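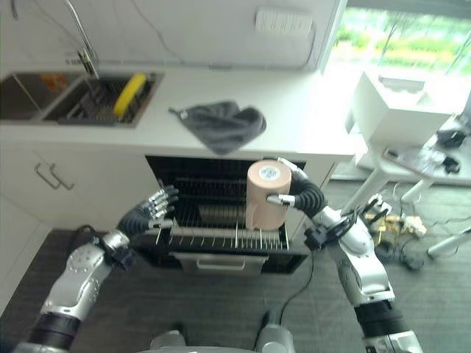

Cozinha partilhada da Residência Lelosari reabre com novas regras de arrumação

A Residência Lelosari reabriu em fevereiro a cozinha partilhada do piso térreo, que serve 39 quartos e esteve encerrada durante as obras de substituição das canalizações. A reabertura é acompanhada por um regulamento de utilização revisto, que define os procedimentos de lavagem, secagem e arrumação da loiça e dos utensílios de uso comum.

O espaço dispõe de uma máquina de lavar loiça encastrada sob a bancada, de um lava-loiça duplo em aço inoxidável e de armários inferiores com portas brancas. A intervenção esteve a cargo da empresa Gromberg e incluiu a revisão das ligações de água e esgoto, bem como a verificação das juntas da bancada.

De acordo com Annelies Van Loon, diretora da residência, a revisão do regulamento responde às observações recolhidas junto dos residentes antes do encerramento. O inquérito interno obteve 112 respostas, entre residentes atuais e antigos. As queixas mais frequentes diziam respeito à loiça deixada no lava-loiça durante a noite e à presença, na máquina, de objetos que ali não deviam ser colocados.

«A cozinha é utilizada desde as seis da manhã até depois da meia-noite. Quem chega ao fim do dia deve encontrar a bancada em condições de preparar uma refeição», afirmou a responsável na sessão de apresentação do documento.

O regulamento estabelece que cada residente deve retirar os restos de comida da loiça antes de a colocar na máquina. Os cestos devem ser puxados até ao fim para o carregamento e recolhidos com cuidado, confirmando-se que nenhuma peça fica saliente. Rolos, embalagens e outros artigos que não sejam loiça devem permanecer fora da máquina e ser guardados no armário correspondente. O programa noturno é iniciado às 23h00 e a descarga deve estar concluída até às 8h00 do dia seguinte, segundo a escala afixada à entrada.

A loiça lavada à mão passa a ter lugar próprio. O escorredor de varetas metálicas, com extremidades em azul-esverdeado, fica apoiado na cuba esquerda e pode ser retirado quando for necessário utilizar toda a largura do lava-loiça. A cuba direita destina-se à lavagem e ao enxaguamento.
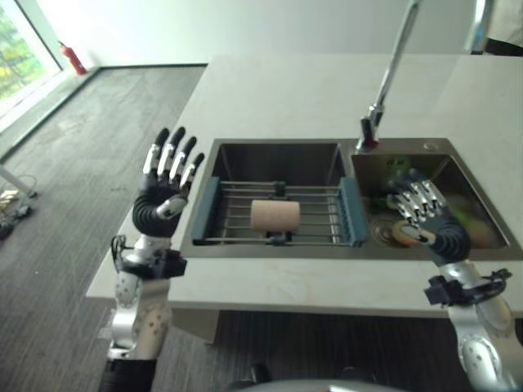
Os residentes devem esvaziar o escorredor até ao fim de cada período de refeição. Os objetos aí esquecidos serão transferidos para uma caixa identificada, junto à despensa, onde poderão ser reclamados até ao final do mês. O ralo deve ser limpo após cada utilização, ficando proibido despejar óleo alimentar em qualquer das cubas. O óleo usado deve ser depositado no recipiente instalado no pátio de serviço.

Bram Van Dijk, responsável pela manutenção do edifício, recordou que dois dos três entupimentos registados antes das obras tiveram origem em restos de alimentos acumulados no sifão. O mesmo responsável solicitou que as fugas e as anomalias da máquina sejam comunicadas na receção, por escrito, com indicação da hora em que foram detetadas. Nessas situações, a máquina não deve ser reiniciada antes da visita técnica.

A despesa total da intervenção não foi ainda apurada. A Residência Lelosari informou que a aquisição de utensílios de substituição representou um encargo de 1000 euros, suportado pelo orçamento corrente e sem reflexo nas mensalidades. O conjunto adquirido compreende 162 peças, entre pratos, taças, copos e talheres, distribuídas pelos armários segundo a etiquetagem definida por Rohani Saragih, coordenadora dos serviços de alojamento.

As etiquetas, em português e em inglês, encontram-se no interior das portas. Os alimentos pessoais continuam a ser guardados nos cacifos numerados do corredor, não sendo permitido deixá-los nos armários comuns.

O regulamento está disponível na receção e foi entregue em papel a todos os residentes. Durante as primeiras semanas, os serviços de alojamento farão uma verificação diária do espaço às 10h00. As sugestões de alteração podem ser apresentadas a Rohani Saragih, no gabinete de atendimento do primeiro piso, entre as 14h00 e as 17h00.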